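4.2 Queue behavior during seasonal shows

Holiday shows are where a park's scheduling model goes to be embarrassed. Our Drestalus logs cover one winter season at the Modero park, during which the evening choral program ran on the lagoon stage while the rest of the park pretended it was a normal night. The planning software, Nosen, assumed that guests would leave the ride queues 50 minutes before the first song. Guests had other plans. Many left at lunch to stake out a bench, and a good number never left the queues at all, having decided that the choir could be heard perfectly well from the boat ride.

We compared two seating policies. Under open seating, the median party waited 90 minutes for a show lasting 42, a ratio that says something about either the music or the benches. Under timed passes the wait dropped sharply, but parties arrived together and jammed the bridge by the carousel, so that part of the saving was spent standing still in a different place. Nosen counts bridge time as "strolling." We have left the label alone and moved those minutes into the waiting column.

Food stands complicate matters further. Cocoa sales rose before each show and fell during it, except at the stand nearest the stage, where the line simply turned around and watched. We treat that line as seated audience.
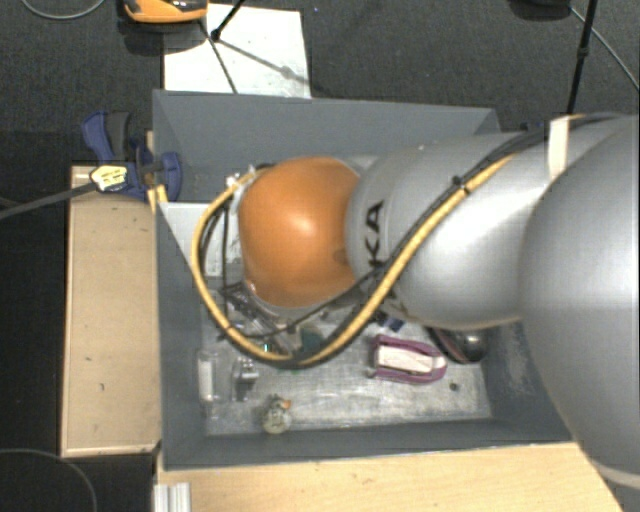
Figure 3. Orange-and-silver robot arm over an open gray bin.

The Smadi correction for rain was applied to all evenings, including the dry ones, as its authors recommend. It changed the ranking of the two policies only for large parties – grandparents included – who did slightly better with open seating, mostly by sending one member ahead with all the coats. Timed passes offer no equivalent of the coat method, and we made no attempt to model it.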